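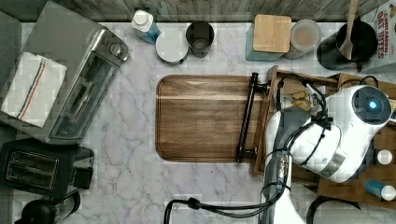
Toast is bread that has been browned by dry heat. It is eaten in most places where bread is eaten, at breakfast above all, but also under soups and stews, beside eggs, beneath cheese, and on its own late in the evening when a person wants something warm and can't be bothered with anything more. The word came into English by way of Old French and goes back to a Latin verb meaning to scorch or parch.

The browning comes mostly from the Maillard reaction, in which sugars and amino acids at the surface of the bread combine under heat and give off the smell that so many people are fond of. The outside dries and stiffens while the middle, if the slice is thick enough, stays soft. Bread a day or two old browns more evenly than bread just out of the oven, which still holds a good deal of moisture and tends to turn gummy inside before it colors.

History

For most of its long life toast was made at an open fire, with the slice held on a fork or propped in an iron rack on the hearth. It was a slow job and often fell to children. Spiced toast was also dropped into wine or ale for flavor, and the custom of "drinking a toast" to somebody is usually traced to this habit. Electric toasters came into homes in the early twentieth century, and the pop-up kind, which switches itself off and lifts the bread, followed in the 1920s. Sliced bread, sold soon afterward, suited it wonderfully well.

Methods

The slot toaster remains the common household tool, and the 2-slice size is the one most kitchens settle on. Toaster ovens take open sandwiches and odd-shaped loaves that won't fit in a slot, though they are slower to get going. Under a broiler, bread needs turning once and close watching. A dry skillet over medium heat gives a very even color, and a buttered one gives something closer to fried bread — richer, and to many tastes better, if not strictly toast at all.

Regional customs

Toppings vary enormously. Butter and jam are known nearly everywhere. Catalan cooks rub the bread with tomato and finish it with olive oil and salt, Italians make bruschetta with garlic, and in Singapore and Malaysia toast is spread with kaya, a sweet coconut and egg jam, and often served with soft eggs. Cinnamon toast, with its crackling layer of sugar, is a childhood favorite in the United States.

See also

Crouton
French toast
Melba toast
Rusk
Welsh rarebit

Page last edited November 29, 2022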